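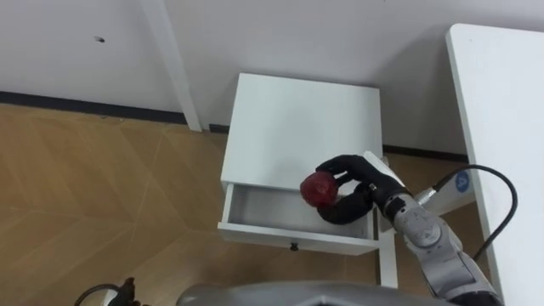
**To:** Italo Orlandini
**Re:** Ida build, second progress report
**Date:** Wed 26 July

This report covers the work on Ida since the May report. The build is still in the shared workshop. Money spent is within the grant, and I am asking for one change to the schedule, which is explained near the end.

## Where the build stands

Both arms are mounted and run from the same controller. The right arm has its final hand, with jointed fingers. The head camera is fixed in place and looks down over the work area, and all of the grasping work is now done from that view. In May I was still using a second camera on a tripod, and moving it by accident cost me most of a week of calibration.

The Netik software now handles arm planning and finger control in one process. Before, the two ran separately and the fingers sometimes closed before the arm had stopped. That fault has not come back since the change.

## The drawer task

The task agreed with you in the spring was to pick up a household object and put it in a drawer. I chose an apple and a small white nightstand with one drawer. The nightstand stands in the corner next to the work table, with its back close to the wall.

The task is split into four steps:

1. Find the object and pick it up.
2. Carry it to the drawer.
3. Lower it and let go.
4. Back the hand out without touching the drawer front.

I open the drawer by hand before each run. Opening it with the robot was never part of this stage, and the knob is small enough that I would like to leave it until the hand has better fingertip pads.

I ran the full task 124 times between the last report and this one. Of those, 100 ended with the apple in the drawer and the hand clear. The other 24 were stopped or failed. Most of the failures were in step 3. The drawer is shallow, so there is little height to work with, and if the hand comes in low the thumb meets the edge before the fruit is over the opening. I raised the approach height and the last 46 runs had only 5 failures.

The apple was a good choice for testing because no two are the same size. I have been buying a few at a time and changing them often. The finger settings that work for a large one will also hold a small one, but the small one sits deeper in the hand and takes longer to release.

## Problems

**Cable on the right arm.** The black cable is run outside the arm with a loop of slack so the wrist can turn. At some wrist angles the loop gets pulled toward the elbow. I have put a limit on wrist rotation in software for now. The proper fix is a clip partway along, and Makau has one that should fit. It is on order.

**Finger wear.** The index finger has some play in the first joint. It doesn't affect the apple, but it will matter for anything thin, like a pen or a key. I have spare joint pins and will change them when the arm is next down for service.

**Shadows.** The hand puts a shadow on the nightstand and inside the drawer, and the vision code sometimes took the shadow for the drawer edge. White furniture on a white wall did not help. I retrained on pictures taken at different times of day and this has mostly gone away. It still happens late in the afternoon if the ceiling lights are off.

**Workshop time.** The evening slots were shared with the Moen kiln build through June, so I worked mostly mornings. That build is now finished and I have the evenings back.

## Spending

The hand was the only large purchase in this period and came in at the quoted price. The remainder went on cable, connectors, joint pins and the nightstand. Receipts are in the shared folder under "Ida, period 2." There is enough left for the cable clip and the fingertip pads without moving money from the final stage.

## Request

I would like to move the two-arm work back by one month. The left arm is mounted and powered but so far I only park it out of the way during runs. I would prefer to fix the cable and the finger joint first and then repeat the drawer task with three more objects: a mug, a sock and a box of tea. The end date of the project would stay as it is, and the time would come out of the demonstration period.

If you agree, please confirm by email so I can rebook the workshop slots. The next report will include the results for the new objects and a first test with the left arm holding the nightstand steady.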